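Brurlow Apartment Conversion Clears Final Vote

10/31/22

Plans to turn the former Triantafyllou furniture warehouse in Brurlow into rental apartments were approved by the town's planning board, clearing the way for work to start in May.

The project, put forward by the developer Feto, will add 422 apartments across the old warehouse and two new buildings on the parking lot behind it. Of those, 29 will be set aside for tenants earning below the area's median income. The board had asked for a higher share in the first round of hearings, but dropped the request after Feto agreed to pay for a new sidewalk along Zorcombe Road.

"We have people working in this town who can't rent in this town," said board chair Debora Gentile. "I would have liked more of the lower-priced units. I voted for it anyway."

The vote was 5 to 2. Siebe Nijs and Ilari Miettinen voted against the plan, both citing traffic. Nijs said the intersection of Zorcombe Road and Mill Street already backs up in the morning and that the developer's study was done during a school break.

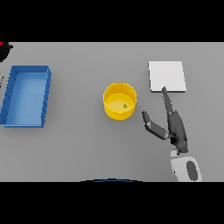 Apartments in the first building will be mostly studios and one-bedrooms, and Feto expects to open the leasing office before the new buildings are finished. Each floor will have its own trash and recycling room, a change made after residents of nearby streets raised concerns about outdoor dumpsters. Recycling at the building will be sorted by color, with a round, open-topped yellow bin for cans and bottles and a shallow blue tray for paper. Pickup will be from an indoor loading area on the north side.

Parking took up most of the public comment period. The plan calls for 300 spaces, fewer than one per apartment, and several neighbors said the overflow would end up on their streets. Sobia Mengal, who lives on Mill Street, asked the board to require resident permits before anyone moves in. The board has no power to do that, but members agreed to send the request to the town council.

Ilaria Russo, the project manager for Feto, said the company would offer a lower rent to tenants who give up their parking space. She did not say how much lower. Rents have not been set.

The warehouse has been empty since the furniture company moved out. Its brick front and loading doors will be kept under the terms of the approval, and the roof will be replaced.

Feto must still get a demolition permit for the garage on the east side of the property. The council is expected to take up the parking request at its next meeting.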